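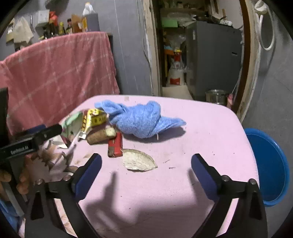
Week 6: What People Say They Eat Between Meals

Household Consumption, lecture notes
Ildikó Jakab
6 October 2022

Read the Kollar chapter before you read these notes. If you already did it the other way around, go back to Kollar anyway. The chapter is dull but the appendix is where the trouble is.

1. The claim

You will have seen the line that 80 percent of snacking at home is "unplanned." It turns up in trade magazines and in at least three of the essays I graded in August, always with the same level of confidence. I followed it back as far as I could. The essays cite a trade magazine, the trade magazine cites a Posier report, and the Posier report cites the Sustier diary study. The Sustier study does have an 80 in it, but what it measures is the share of snack entries where the box marked "planned" was left blank.

A blank box can mean the snack wasn't planned. It can also mean the person was tired, or didn't see the box, or filled in four days of diary on a Sunday night. The report doesn't separate these and I don't see how it could.

2. How the diary was kept

Sustier mailed diaries to 1294 households. 677 came back in a usable state. Usable is their word and they never define it. That is a little over half, and we are told nothing at all about the rest. Were they bigger families? People who work nights? People who snack a lot and would rather not write it down? Any of these would move the result, and in different directions.

One person in each home kept the diary for everybody. Think about your own home and who that would be. Then think about how much that person knows of what you ate after ten at night.

The diary has five columns: time, item, amount, who, planned. "Amount" is free text. Kollar reprints a few entries and they include "some," "the rest of it" and "1." One what? The coders turned all of these into grams using a table that has never been published. I have asked for it twice.

3. What counts as a snack

The Sustier rule is any food eaten more than an hour from a meal. But the meal isn't defined either. If you eat corn on the cob standing up at four, is that a snack or an early dinner? In the diary it depends on whether the diary keeper felt like calling it dinner. Theano Kokkinos has argued that we should drop the word and record only the time and the food. I think she is right about the recording, and too hopeful about what you get at the end of it. Somebody still has to group the entries, and the argument comes back at that point.

4. Physical traces

Some researchers got fed up with diaries and went looking at what is left behind: wrappers, trash, what is on the table. A yellow snack package lying next to a crumpled towel, with crumbs on the pink cloth, is at least not trying to please anyone. So this gets sold as the honest method.

I would slow down. Crumbs don't carry a date. A package on a table doesn't tell you who opened it, or if anyone did. Trash counts miss whatever was eaten in the car, and they miss fruit almost completely in homes that compost. The Ignacio project compared trash with diaries in 100 homes and found that the two often disagreed, which everyone quotes. Less often quoted: they disagreed in both directions, and the authors had no third source to settle it. So we know that at least one method is wrong a good deal of the time. That is useful to know, but it doesn't make the trash correct.
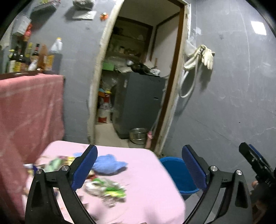 5. Where the eating happens

Kollar says most snacks at home are eaten "in or near the kitchen." The words "or near" are doing a lot of work there. A table by an open doorway could be near the kitchen, near the hall, or near both, and two coders will put it in different rooms. They did, in fact - see the footnote on his page of room codes, where he admits it and moves on.

6. For Thursday's section

Bring one published number about eating at home. Trace it back to whoever first collected it and write down each step, one line per step. Stop when you hit a paywall or a dead link and tell me which. Half a page is enough.

Please don't use the 80 percent figure. I have enough of those.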